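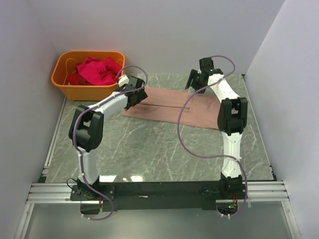 Two arms are too much for a school club, buy one good arm and learn it well. So wrote a reader called Moodley under my first short note on the Prurkine two-arm kit, and I promised to answer after we had used it longer. Our club has now had it for a full term, so I can say more.

I disagree, but only partly. With one arm our students could stack blocks and push cups, and after some weeks they were bored. Cloth is different. A towel or a strip of fabric does not keep its shape, and one gripper alone mostly drags it across the table. With two grippers you can hold one end and move the other, and the students begin to talk about real questions: where to hold, how much to pull, which arm should wait. Our project this term was to take cloths from a bin, lay them flat and fold them once. By the end we had recorded 1,106 attempts. I will not say how many were pretty.

Now the kit. The arms come in parts and the assembly took us two evenings. The instructions are clear until the chapter on wiring, where the drawings become very small. The cables are my main complaint. They are long and stiff, and they hang in wide loops where the arms want to work. We put ties on them, and the students still had to learn to plan the movement of the cable together with the movement of the arm. I would like to see a shorter set in the box.

The grippers are strong enough for cotton and fleece. With thin fabric they often take two layers when you want one. A student put small rubber pads from Dukdale on the fingers of our left gripper and it helped, but the pads wear out quickly and we changed them every Tuesday.

The software is better than I expected for the price. You can replay a recorded movement at half speed, and this is very useful for beginners. It stopped responding on us when a recording was longer than roughly 200 seconds. Support answered my message politely and told me to make shorter recordings.

We used the kit at the Haritari student meeting in March. Our team did not win anything, but the arms worked the whole day without a repair, and I did not expect this after the trip in the back of a car.

So, to Moodley: if your club has only a few students or meets once a month, yes, take one arm. If you have enough hands and a table that can stay as it is between meetings, I recommend the pair. Plan one extra evening for the cables.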